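Budget for the room first and the robot second

I have sat through enough planning meetings about robots to know how the spreadsheet goes. There is a line for the machine, a line for delivery, a line for the support contract, and at the bottom a line called "sundries" with a small number in it that someone has made up. The meeting spends an hour on the first line and a minute on the last.

I think this is the wrong way round, and I have come to think so after helping with two purchases for Sirwood, a small firm that runs serviced lets and wants its rooms set up and cleared between guests with less lifting and bending by staff. Most of what I know about the costs comes from those two purchases. The firm is still spending, so I am not writing this to put anyone off.

The price is the easy part

The first quote we had was from Gorell, and it was clear and fair. Two arms, two grippers, cabling, a control unit and a day of setting up. The second, from Montoya, was a little dearer and included training. We compared them for a week. We made a table with columns, and we argued about payload, which is how much an arm can lift. The heaviest thing we wanted lifted was a dinner plate.

Both quotes were for a machine that could do the work. Neither said anything about the place where the work would be done, and I don't blame the suppliers for that. They had not been asked. A firm that sells ovens does not measure your kitchen unless you pay for the visit. But when we finally added up what had been spent by the end of the first stretch, a good part of it had gone on things that were never in either quote: tables, storage, lighting, spare tableware, floor repairs, and the hours of the people who stood by and put things back where they had started.

The hours were the worst of it. Elspeth Leckie kept the log for the first trial and wrote down every stop. By the end there were 62 of them. She sorted them by cause, and the arms themselves accounted for 5. The rest were to do with where a thing had been put, what it was made of, or what was next to it. The log cost nothing but her patience and it was more use than either brochure.

What you are paying it to handle

Consider an ordinary table setting. You have a steel plate, a steel bowl, a plastic cup, a fork and a spoon. A child can lay it. For a machine with two arms it is several different jobs. The plate is shallow and lies nearly flat, so there is very little to get hold of except the rim. The bowl is easier, but it shines. The cup can be gripped from the side. The fork and spoon are thin, and people will put them down close together, as people do. Then there is the tabletop, which in a real home may be glossy and busy with pattern, and the shelf behind it full of ornaments.

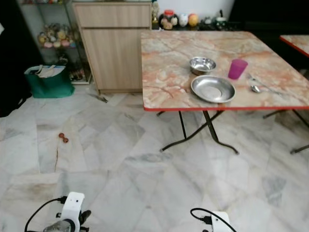 Ask for a trial on your own things

My first piece of advice to anyone with a budget to defend is to pay for a trial in a room of the sort you have, with the crockery you use. Suppliers will offer a demonstration at their own place, and you should go, because it is useful to meet the people. It will not tell you much about your costs. A demonstration bench is matt and plain, the cup is the cup they always use, and the light is the same every day.

We were charged 3000 for our trial, and there was some muttering about it at the time. I would pay it again. Within a morning we knew that we would need to change the plates or change the way they were put down. Either one costs money, and it is better to know which before the order is signed. If a supplier will not do a paid trial, I would take that as a reason to look elsewhere.

Encarnación Manzano, who looks after the rooms at Sirwood and had the most to lose if it all went badly, took the opposite view. She said the firm should buy the cheapest machine going, put it in one room, and learn by using it. I understand the appeal. It gets you out of meetings. But a cheap machine that does not suit the room still uses up the same number of staff hours, and those hours are the dear part. We went on disagreeing about this until one Thursday afternoon, when she went through the log for herself. She still thinks I am too cautious. I still think she underprices her own time.

Floors, bags and small things

The floor gets even less attention than the table. When people picture a robot in a room they picture a clear floor, and for the most part it is one, because open space is the bulk of any room. The trouble is at the sides. Along one wall there are stairs. Under a table there is a chair, and beside it a bag that somebody has put down. Somewhere in the middle there is a drain cover. And out in the open there is some little thing that has been dropped, the sort of thing a person steps over without a thought.

All of this has to be planned for in money. If the machine is to pick small things up from the floor, you need arms that reach down that far, and you should say so before you ask for a quote. If it is only to avoid them, you need someone to clear the room first, and that is a wage. If the pattern in the floor is strong, as it is with a lot of marble, you should ask whether a small brown object lying on it can be told from a brown patch in the stone. We did not ask. We had written "floor: hard, level" on the form and thought that covered it.

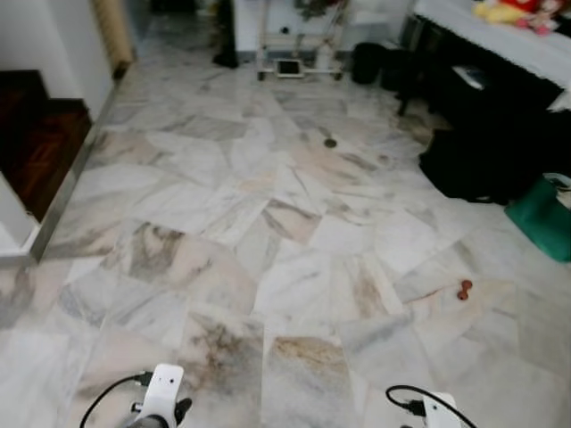
Most of a room is open floor. The bags, the chair and the stairs are at the sides, and one small dropped thing lies out on the tiles.

There is also the matter of bags and coats. People working in a room bring their belongings with them and put them on the floor, against the furniture. You can write a rule against it, and we did, and it lasted a few days. A row of hooks and a shelf by the door did more than the rule, and it belongs in the budget as much as the control unit does. It was left out of ours for months because it did not look like equipment.

How I would set it out now

If I were starting again I would put the room at the top of the sheet. Tables, flooring, light, storage, hooks. Next the objects: what will be handled, how many spares, what will have to be replaced with something easier to grip. Next the staff time, written as hours and then as money, for the whole of the first year. The machine would come fourth.

I would also hold back a sum that cannot be touched until the trial is over. Ours should have been 4000. It was nothing, and so each surprise had to go up to the owners as a separate request, with a separate form, and each one made the whole plan look as if it was failing when it was only being finished. A plan that asks once for a larger sum is easier to live with than one that asks ten times for small ones. Owners remember the number of times they were asked.

The objection I hear most is that all this makes robots look expensive. They are expensive. The cost is there whether or not it is written down, and leaving it out moves it to whoever has to run the room afterwards, usually someone on a lower wage than the person who signed the order. I would like the figure to be honest at the start, even if that means some firms look at it and decide to wait.

Some should wait. If your rooms are all different, and your furniture changes with the season, I doubt the sums will work for you yet. If your rooms are much alike and you are willing to settle on one kind of plate, one kind of cup and one kind of table, they may. Sirwood is somewhere between the two. The second purchase, from Gritivari, was for a smaller set of tasks, and the trial was written into the order. The hooks went up in December, before the arms were delivered.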